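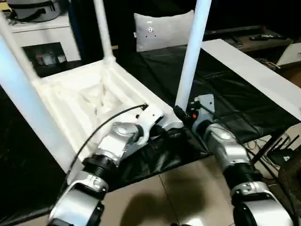 How does a robot learn a household task from a person?

An operator carries out the task through the robot, either by moving its arms by hand or by steering them from a separate set of controls, and the robot records every movement so that a computer model can be trained on them later.

The Hawthorne Institute in Porkbridge has opened the second stage of its Stestau program, which teaches two-armed robots to handle furniture and other large household items. The stage began on June 20, 2022, and is carried out jointly with Turkier, the engineering firm that supplies the control stations.

The first stage dealt with small objects that can be lifted with one gripper, such as cups, cloths and boxes. The new stage moves on to items that need both arms. Chairs, stools, folding tables and shelf units have been chosen for the opening period. Work on each item covers gripping it by the seat or frame, turning it over, steadying it, and holding a leg at the joint while the other arm is brought into position.

Under the plan agreed by the two partners, operators will record 2,000 demonstrations before the end of the stage in November. Each task is to be shown at least 50 times, by more than one operator and from more than one starting position. The Institute has trained eight operators for the purpose. They work in pairs, with one person at the controls and the other responsible for setting the item back in place between recordings.

Most of the demonstrations are given by remote control. The operator sits at a station and moves two light handles, and the arms of the robot follow. A trigger on each handle opens and closes the gripper on that side. Where a movement is hard to judge from a distance, the operator may instead take hold of the arm and guide it directly. Both methods are stored in the same form, and the record notes which of them was used.

According to the Institute, furniture presents difficulties that did not arise in the first stage. A chair leg can hide the part of the item that the other gripper needs to reach. Plastic seats bend slightly when held, and smooth legs may turn in the grip. The two arms must also be kept clear of each other while both are close to the same joint. Operators have been asked to work at an even pace and to pause for a moment before closing a gripper, as earlier trials showed that hurried recordings were of little use in training.

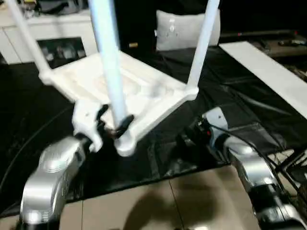

A gripper holds a white plastic chair at the base of one leg.

Recordings in which an item slips or a grip has to be repeated will be kept. They will be marked separately, and the partners intend to study whether a model trained with a share of corrected errors recovers better when it makes one of its own. Recordings stopped for safety reasons will be removed.

The sessions take place in furnished rooms with ordinary household surroundings. In the first stage, models trained only at a bare bench performed poorly once other objects were introduced into the background. Lighting, table coverings and the position of nearby items will therefore be varied during the program, and the changes entered in the session log.

Turkier has made two changes to the control stations for the new stage. The handles now give a light resistance when a gripper meets a firm surface, and the foot pedal that pauses both arms has been moved to the center of the station so that it can be reached with either foot. Operators had requested both changes after the first stage. A further request, for a wider range of movement at the wrist, is under review.

Training of the first models on furniture tasks will begin once half of the recordings have been checked. Checking is done by a second operator, who watches each recording in full and confirms that its start, finish and grip points have been marked correctly. The models will then be tested on items included in the recordings and on a smaller group of items that have been held back.

The Institute stated that the program does not aim to produce a finished household robot. Its purpose is to establish how many demonstrations a two-armed task requires, and whether demonstrations given for one item can reduce the number needed for the next. Findings from the chair and stool tasks will be reported first, followed by those for tables and shelving.

Organizations wishing to propose items for the held-back test group may write to the Stestau program office at the Institute. Proposed items should be light enough for one person to lift and should have no glass parts. Applications from prospective operators are not being accepted at present.

Contact | Press Office, Hawthorne Institute, Porkbridge | © Hawthorne Institute. All rights reserved. | Back to top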